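# Aperture lag compensation before training: worth doing or not?

**tarn_hollow**

Splitting this off from the calibration thread before it gets buried. Aqeel Abbasi put up a note on 3 September 2023 about the hand-held side of the Bivonach data. His claim is that most of the failed grasps in the Clurkano policy come from one source: the recorded finger aperture trails the video, and the arm learns to close late. He estimates the offset for each session from a short open-close sequence at the start, shifts the aperture channel to match, and retrains with nothing else changed.

He used 2000 demonstrations for the main run and 1000 for the ablation. The shift was 5 samples in most sessions and 6 in the rest. Late closures dropped in both runs. I've read it twice and I think the result holds, but I'd like to hear from people who have run it on their own data.

**gravelpit**

I don't think it holds as written. If the shift is nearly constant across sessions, a policy with any history at its input should absorb it. What he may be measuring is that the baseline gets a single image and no history. Give it two images and I'd expect the gap to shrink a lot.

There's also the evaluation. Same table, same objects, same person doing the resets. The note doesn't say if the resets were blind.

**tarn_hollow**

The baseline does get history. It's in the config, not in the text. Agreed that the text should say so.

Blind resets is a fair question. I'll ask.

**m_okafor_lab**

We tried the same thing on Utham in the winter, before the note existed. Different hand, same idea. Our finding was that the constant part of the lag didn't matter and the varying part did. Logging stalls whenever the disk flushes, and for a short stretch the aperture values are stale. A per-session shift can't fix that. We ended up re-timing every sample from the encoder's own clock and dropping the stretches where the gap was too long.

I'd try that before shifting anything.

**gravelpit**

That fits with what I said. A constant offset gets learned, a wandering one doesn't.

**tarn_hollow**

It fits half of it. If the constant part were fully absorbed, Aqeel's shift would have done nothing, and it did something. Unless his sessions also had stalls and the shift happened to centre them.

**m_okafor_lab**

That's my guess. Can someone plot the residual after the shift? If it's flat, I'm wrong.

**quillback**

A separate point about how the offset is estimated. The note tracks the fingertips in the video and matches the width curve against the encoder. That only works if the fingertips can be segmented reliably for the whole sequence. On Niazi we had grey fingers over a grey bench and the tracker kept jumping to the shadow. The offsets it gave were rubbish, and we didn't notice until we plotted them by session.

What does the setup look like on your end, tarn_hollow? If the background is poor I wouldn't trust the fit.

**tarn_hollow**

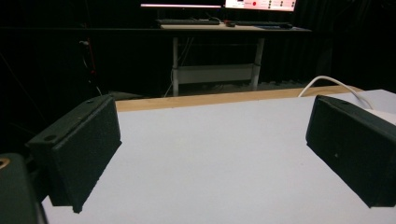

Offset estimation runs on the fingertip region only, and the rest of the view is masked out before the width curve is computed. The threshold is fixed for a whole session, so it depends on good separation in brightness between fingers and bench. We have that: black fingers against a white tabletop, with nothing held in the gap. The upper part gets masked hard, given that the curtains back there are as dark as the fingers and a plain threshold would merge them.

The fit is a cross-correlation on the derivative of width, with parabolic interpolation around the peak. Sessions with a weak peak get thrown out.

**quillback**

OK, that's better than ours was. I'd still mask the cable on the right. It's white on white so the threshold won't pick it up directly, but if it throws any shadow near the finger you'll get a bump in the curve.

**tarn_hollow**

The mask stops short of it on that side. I'll check the margin.

**gravelpit**

How many sessions were thrown out for a weak peak? If those were also the sessions with stalls, the filtered set is cleaner for reasons that have nothing to do with the shift. The baseline needs to be trained on the same filtered set or the comparison is off.

**tarn_hollow**

It was trained on the same set. I've just checked the session lists against each other and they match. The count of rejected sessions isn't in the note and I don't have the raw logs here.

**gravelpit**

Then I withdraw that one. I still want the blind resets answered.

**m_okafor_lab**

And the residual plot.

**tarn_hollow**

Both are on the list for Aqeel. He's away from the lab until October, so the plot will have to come from me. I'll run it on the ablation set first, as it's smaller, and post the script with it. If anyone has a re-timing script that reads the Bivonach log format, link it and I'll run both on the same sessions.

**m_okafor_lab**

Ours reads the older format. The timestamp field moved, so you'll need to change the column index in the loader. I'll put it up tonight.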